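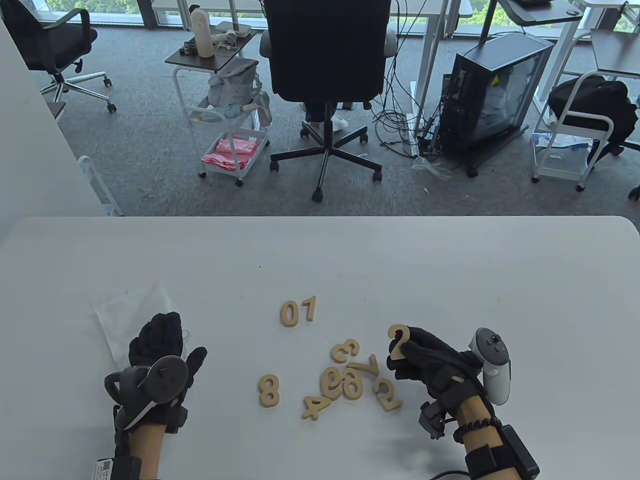 Wooden numerals on a white table, the 2 in a gloved hand

Analytical Chemist, Forensic Toxicology (full time, permanent)
Skesano Laboratories, Demero site

Skesano is looking for an analytical chemist to join the toxicology section at our Demero site. The section receives blood, urine, oral fluid and hair from police districts, coroners and two hospital groups, 2,000 samples in a usual month. The position is open because our workplace testing contract was extended, and the start is planned for February. A later start can be discussed.

The section has 9 employees at present and is led by Samer Abou Jaoude. You will report to him directly.

Your work

You will run confirmation analyses by LC-MS/MS and GC-MS, mainly for opioids, stimulants and designer drugs. The immunoassay screening is done by the technicians, but you should know the method well enough to discuss a result with them when it looks strange. You will review the data of colleagues, write the analytical part of the case report and sign it after your authorization is complete.

A large part of the first year will be method validation. We want to move our hair analysis to a shorter extraction, and the present procedure needs 4 hours before the first injection is possible. The person in this position will take over the validation plan from Agnes Lindqvist, who is moving to quality assurance and stays in the same building.

Sometimes a court asks for the analyst to be present and explain the findings. You will first go together with an experienced colleague, and you will not be sent alone before you feel ready for it.

What we ask from you

A master's degree in chemistry, pharmacy, toxicology or a similar subject, or a bachelor's degree with several years in a regulated laboratory.
Practical experience with mass spectrometry on biological samples. Experience with hair is welcome but it is not required.
Good habits in documentation. Every correction in our records is dated, signed and explained.
Clear written English. Our readers are often lawyers and police officers without education in chemistry.
A clean criminal record. We make a background check before the contract is signed, and all laboratory staff give a hair sample for drug testing.

What we offer

Working time is from 8 a.m. to 4:30 p.m., with one late shift per month until 7 p.m. There is no night work. Salary follows the company scale for scientists, and earlier experience is counted in full – also when it was gained abroad. We pay the fee for one professional conference each year, and relocation costs can be covered after agreement.

How to apply

Please send a cover letter, a CV and the names of two references to the personnel office at Demero, with the word "toxicology" in the subject line. Please do not attach reports from real cases, even if the names are removed. Interviews are held on site and include a short practical part, where you will look at chromatograms and tell us which results you would accept.

Questions about the laboratory work are answered by Samer Abou Jaoude. For the hair validation project please ask for Agnes Lindqvist, best before 10 a.m.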